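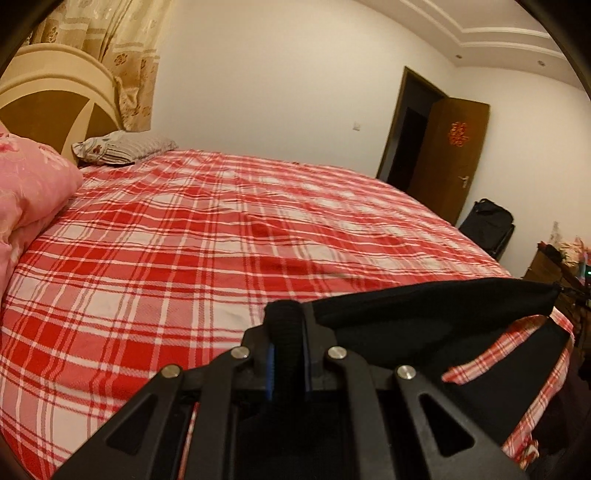

Pinza de mano Kelell sobre una cama con sábana de cuadros rojos y blancos.

Pinza de mano Kelell, kit para clubes y proyectos de aula
Referencia: 948
Marca: Proltora
Disponibilidad: en stock

Descripción
La Kelell es una pinza que se sujeta con la mano y se lleva por la casa como quien lleva una linterna. No tiene brazo robótico detrás. El brazo lo pone el alumno, que sale más barato y viene cada tarde con la merienda puesta.

La diseñamos para el proyecto de Krystyna Krawczyk en el club Grabowska, que se propuso enseñar a un robot a ordenar un dormitorio. El club partía de un presupuesto modesto y de una fe enorme en los adolescentes como expertos en doblar ropa. Lo primero sigue igual. Para lo segundo se hizo un reglamento: cada participante graba 10 intentos por prenda, los malos también se guardan, y «mi madre lo dobla de otra manera» no cuenta como criterio técnico.

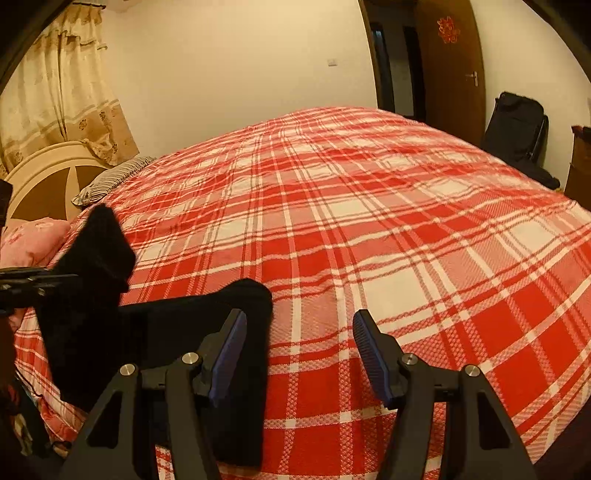 Las prendas negras son la asignatura pendiente de todos los grupos. Los pliegues se distinguen mal en el vídeo y al etiquetar empiezan las discusiones sobre dónde acaba una manga. Recomendamos empezar por algo claro y dejar el negro para mayo, cuando el grupo ya se conoce y se grita con más confianza.

Los cuadros, en cambio, gustan mucho en el club. Con una tela de cuadros debajo se ve enseguida quién tira de la prenda y quién arrastra media cama.

Contenido del kit
Pinza Kelell montada
2 almohadillas de repuesto para los dedos
Juego de tornillos para las articulaciones
Llave pequeña (se pierde; pida otra ya)
Cuaderno de sesiones Belura, 100 páginas

Uso en clase
Una pinza da para un grupo de cuatro: uno agarra, otro anota, otro coloca la prenda y el cuarto opina. Vayan rotando, sobre todo al cuarto. Si el grupo tiene dos pinzas pueden probar el doblado a dos manos, con la advertencia de que la coordinación entre compañeros no viene incluida.

Mantenimiento
Revise los tornillos antes de cada sesión. Quite las pelusas de las almohadillas con un paño seco. No la use para coger calcetines del suelo fuera del horario del proyecto; la garantía no lo prohíbe, pero luego no hay quien la recupere.

Pedidos de centros
Los clubes y centros educativos pueden pedir factura única y entrega por las mañanas. Los repuestos se venden sueltos, con la misma referencia seguida de la letra R.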